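4.2 Einfriedung und Nachbarschaftskontakt

Die Annahme, hohe Zäune verringerten den Kontakt zwischen Nachbarn, gehört zu den zählebigen Gewissheiten der Wohnforschung. Unsere Daten aus den Siedlungen Zeltalach und Nellumel stützen sie nur schwach. Von den 104 befragten Haushalten gaben jene mit blickdichter Einfriedung zwar seltener an, regelmäßig über die Grundstücksgrenze hinweg zu sprechen. Der Unterschied verschwindet jedoch weitgehend, sobald die Wohndauer berücksichtigt wird. Wer erst kürzlich eingezogen ist, kennt weniger Menschen und baut zugleich häufiger einen neuen Zaun. Daraus eine Wirkung des Zauns abzuleiten, erscheint uns gewagt.

Skeptisch stimmt auch die Messung selbst. Erhoben wurde im Juni, also in einer Zeit, in der Gärten ohnehin stark genutzt werden. Ob die Antworten im Winter ähnlich ausgefallen wären, bleibt offen. Hinzu kommt, dass der Begriff »Sichtschutz« offenbar sehr verschieden verstanden wurde: 11 Haushalte ordneten ihre Hecke in der Nachbefragung einer anderen Kategorie zu als im ersten Durchgang. Eine Skala mit fünf Stufen täuscht hier eine Genauigkeit vor, die das Material nicht hergibt.

Für Lattenzäune mit Fugen zwischen waagerechten Brettern (Abb. 3) fehlt in der Typologie bislang eine eigene Klasse.
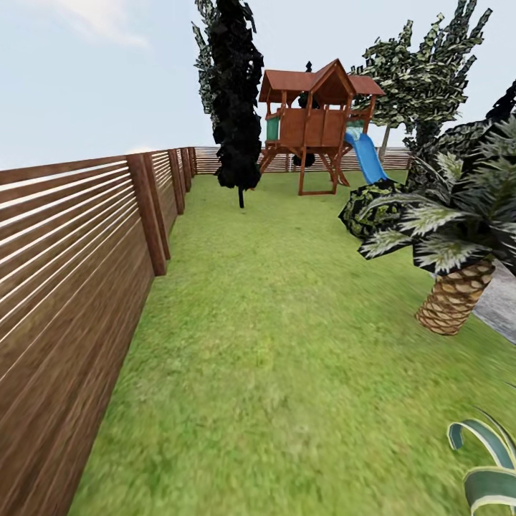 Abb. 3: Garten mit Rasenfläche und hohem Holzzaun, Computerdarstellung.

Ebenso ungeklärt ist, welche Rolle die Grundstückstiefe spielt. In Nellumel sind die Parzellen schmaler, und viele Gespräche finden nach Auskunft der Befragten an der Straße statt, wo Einfriedungen meist niedrig bleiben. Der Gartenzaun wäre dann schlicht der falsche Ort, um nach Nachbarschaft zu suchen. Abschnitt 5 greift diesen Einwand auf, kann ihn mit dem vorliegenden Datensatz aber nicht ausräumen.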